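The pour that got away from us
Sun 30 September

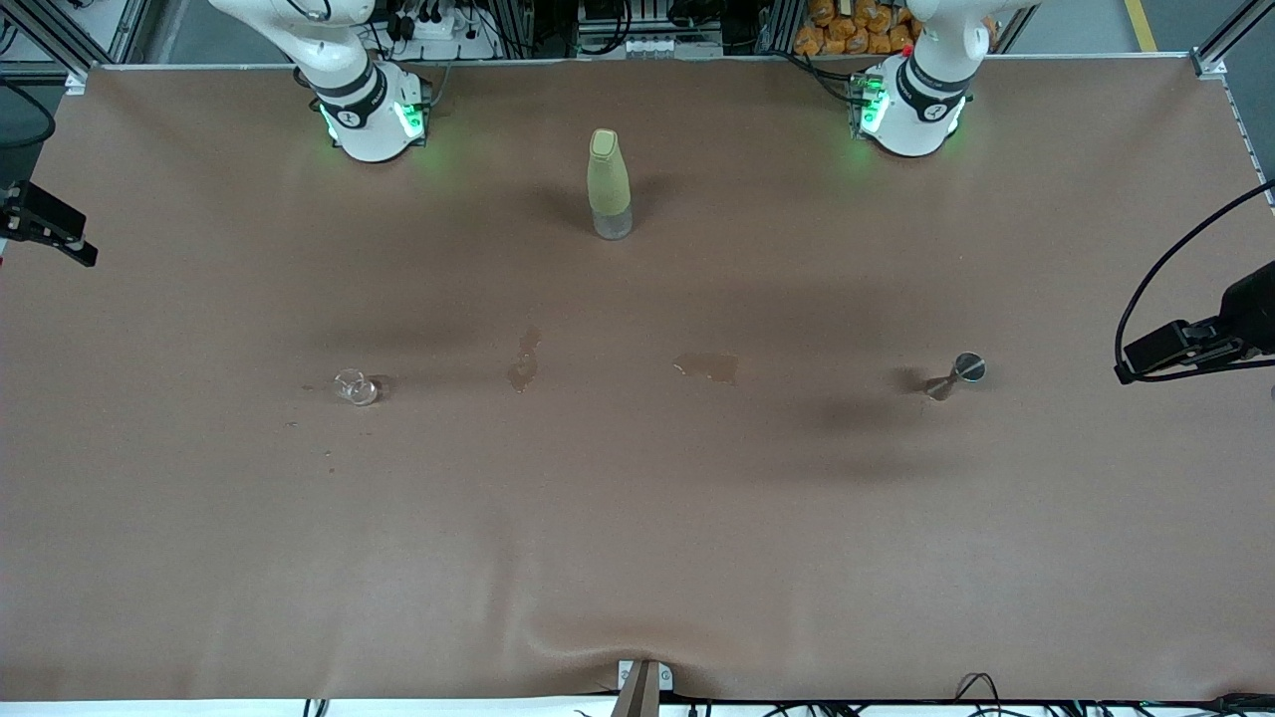
The table after the spill, jigger on its side.

I promised a while back that I'd write about the bad days as well as the good ones, so get comfortable. It's a long one, and there's sticky stuff in it.

For anyone new, I spend most of my working week on a two-arm setup we call Jodine, and since July Jodine has been learning to measure a drink. One arm holds the jigger, the other tips the bottle, the measure goes into the glass, everything gets put back down. You could do it half asleep. A robot can do it too, until the bottle is a bit fuller than it was last time, or the jigger is turned a little in the fingers, and then you find out how much of the whole business was luck.

We'd been having a lovely morning! Run after run, nice tidy pours, and I'd started to get cocky and think about lunch. Then the left arm came up with the jigger tilted. It wasn't a big tilt, I only noticed because the light off the metal looked odd. The right arm went ahead and poured anyway, because nothing had told it to stop, and the liquid ran straight over the lip and onto the table. And then (this is the part that bothers me) the left arm went on to "empty" the jigger into the glass, a good hand's width away from the glass. So there's a second puddle. The jigger got let go of on the way down and tipped over.

I hit stop at that point. Slower than I should have, if I'm being fair. I was standing there with my mouth open like I was watching somebody else's dog eat a sandwich.

What surprised me was the lights. Both bases glowed that cheerful green the entire time. As far as the arms were concerned, they'd had a perfectly good run: joints fine, forces fine, no contact they didn't expect. The log says 597 steps and completed. Completed! I've got a soaked brown cover and a tipped-over jigger and the log is pleased with itself.

So, the actual fault. I went through the recording that afternoon and it's the grip. We'd swapped the finger pads 3 days before, the new ones are a bit slicker, and the closing force was still set for the old ones. The jigger is a horrible shape to hold in the first place, two cones meeting at a skinny waist, and if the fingers land slightly above the waist it rolls. With the old pads it rolled and caught. With the new ones it just kept rolling. I changed the pads myself and I didn't touch the force setting, so that one's mine.

The second fault is worse, and it was there all along. Zasar, the bit of our software that's meant to check each step before the next one starts, was only checking that the fingers had closed on something. It never looked at which way up the something was. We have cameras on both sides of the table! They had a perfectly good view of it! We just weren't asking them.

Then there's the wet. I've been relaxed about liquids on this table because the amounts are small, and the cover soaks up a lot. But there are cables looping under the front edge, and there's a power strip behind the arms, and while I was blotting I had a long look at how far a tall bottle could send its contents if it went over in that direction. I didn't like the answer. A jigger's worth is a nuisance. The whole bottle is a different sort of day.

What's changed since then:

Power strip comes up off the floor of that back area and into a covered box with the openings facing down. I've ordered the box.

No more than 200 ml in the bottle for any run, however annoying the refills get.

Zasar now checks the angle of the jigger from 2 camera views before the bottle moves at all. If they disagree, everything stops and waits for a person.

Any change of pads means the grip test gets done again from the beginning, and there's a line for it on the startup sheet now, right where I can't skip it.

Somebody stands within reach of the stop button during pours. We'd gotten sloppy about that. I'd wander off for coffee — I admit it — and watch from across the room.

I'm also thinking about a shallow tray under the whole work area. The trouble is it changes the height of everything and I'd have to redo a pile of positions, so I keep finding reasons to put it off. If you've run wet tasks on a flat table and found a lip or a mat that doesn't get in the way of the arms, please leave a comment, I'd love to hear about it.

We ran it again with the new check in place and it stopped itself on the fourth pour, jigger crooked, bottle still upright. I was so happy I let out a little yell. Then I fixed the grip force, which I should've done in the first place, and now I have to go find a fresh piece of cover, because the stain has dried and everything I put down on it sticks.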